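McKinnon Court Tenants Association
Minutes, general meeting, September 19, 2020
Held in the courtyard, chairs spaced out, masks on

Started 15 minutes late, waiting on the extension cord.

Chair: Alby Mudgway
Notes: Barrett Lindgren

Last minutes
Read out fast. One correction – the gate code was changed by Skenaveo, not by us. Accepted.

Rent increase letters
Bulk of the meeting. Letters went to the whole north building, none to the south side so far. Increase is $30 a month at renewal. Alby called Skenaveo (management) twice, got a call back once. They say it's "market adjustment" and won't put anything more in writing. Several people said their letter had the wrong unit number on it, one had the wrong name. Question of whether a letter with the wrong name even counts. Alby thinks no, not sure, will ask the legal aid line.

Long back and forth on signing or not signing. Some have signed already and felt bad about it, Alby said please don't, everyone's situation is different. Agreed: one joint letter from the association asking for the increase to be put off until spring. Barrett to draft. Anyone who wants their name on it, tell Barrett by the end of the month. Anyone who doesn't, fine too.

Motion to send joint letter. Passed, 2 abstained.

Heat
Boiler inspection supposed to be done before the end of September. No notice posted. Third floor had no heat for most of a week last winter and doesn't want a repeat. Keep a log this year – date, time, temperature in the room, who you called. Phone thermometers don't count according to the city person Alby talked to, get a real one. Hardware store has them cheap.

Packages
Stikero lockers in the lobby still jamming. Bottom row worst. Management's answer is to call Stikero, Stikero's answer is to call management. People are getting texts that a package is in and then the door wont open. Suggestion to take a picture of the text each time and send them all in together. Also suggestion to just go back to the table. No vote.
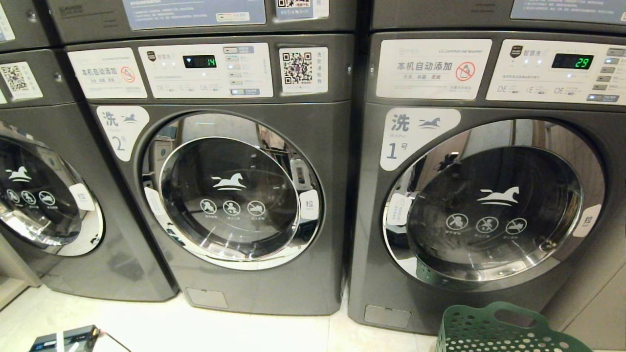
Reminder that if you pick up a neighbor's box to be nice, leave a note on their door. Two arguments last month over this.

Bikes
Bike room key copies came in, see Barrett. Sign for it. The abandoned bikes get tagged this week and go to Mimetero (the repair co-op on the corner) if not claimed in 30 days. Somebody asked if the kids' trailer counts as abandoned. It does not, the owner was present.

Courtyard
Planters by the east steps are rotted through at the bottom. Quote for new ones was 300 dollars, delivery on top. Felt like a lot. Could build them ourselves if somebody has a saw and a free afternoon. Hands up from unit 4C and the new couple downstairs. Hold off on the quote till they've looked. Tomatoes are still coming in, please pick them, they're just dropping and bringing wasps.

Smoking under the first floor windows again. Sign to go back up, the old one blew off or was taken.

Money
Dues slow since spring, understood why. Nobody to be chased. Copying for the joint letter comes out of the jar.

Other
– Dog bags dispenser empty
– Street sweeping is back to ticketing, both sides
– Halloween: put off to next meeting, ran out of light
– Zoom or courtyard next time? Depends on weather, Alby to email

Actions
Barrett – draft joint letter, bike tags, key list
Alby – legal aid line re wrong names, email Skenaveo for a boiler inspection date, smoking sign
4C and downstairs – look at planters

Closed when it got too dark to read the agenda. Chairs back to the basement please, there are still some by the gate.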